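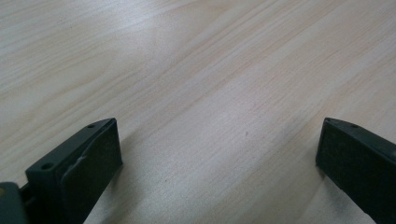 Perception people love clutter. Bins of mixed parts, stacked mugs, the hard demo stuff. I think the more useful test is the boring one and almost everybody skips it. Give the stack nothing to pick and see what it proposes. A bare table, pale wood, strong grain running on the diagonal, a shiny band across the middle where the finish picks up light, one tiny dark speck above the wide gap between the fingers. The right output is an empty list. Write that down as a requirement, give it a number, fail the build on it.

We didn't, for a long time. Our eval set for Mustik had 1,832 scenes and every one of them had an object in it. Every one! So the grasp proposer learned, quite reasonably, that there is always a grasp. Yasuo Kaneko added 578 empty ones in August and the scores fell off a cliff. Grain lines scored as thin edges. Glare scored as a flat shiny part. Shadows from the fingers themselves got boxes, decent confidence too, 2 per finger sometimes.

The usual fix is a threshold. Raise it until the ghosts go away. I hate this. The threshold that kills a ghost on striped wood also kills a real washer on the same wood, and then somebody in planning adds a retry loop to make up for it, and now you have two bugs holding each other up. Hatsue Nagano argued for the threshold in review, and to be fair she had a release to get out. I still think it was wrong.

What I'd do instead - "nothing here" as a real answer, its own message type, with its own confidence. Not a null. Not a timeout. The planner should be able to tell "I looked and it's bare" from "I couldnt see". Those need different motions. First one, go home. Second one, move the wrist and look again. Our Roy interface squashed both into an empty array for 8 releases and every downstream team wrote there own guess about what it meant.

And specks. Is a speck an object? Depends on the job, so stop asking the detector. Give the planner a minimum size in millimeters and let the task set it. Junpei Oshima says this pushes policy into config files where it rots. Fair point. Config rots slower than weights do, and I can diff it.

Cost of all this is small. Empty scenes are cheap to record, no labeling, no reset between takes. Change the lamp, change the table, go again. A morning of it before lunch would teach you more than another week of tuning on the clutter set.

Will post the message definition once Aoi has torn it up.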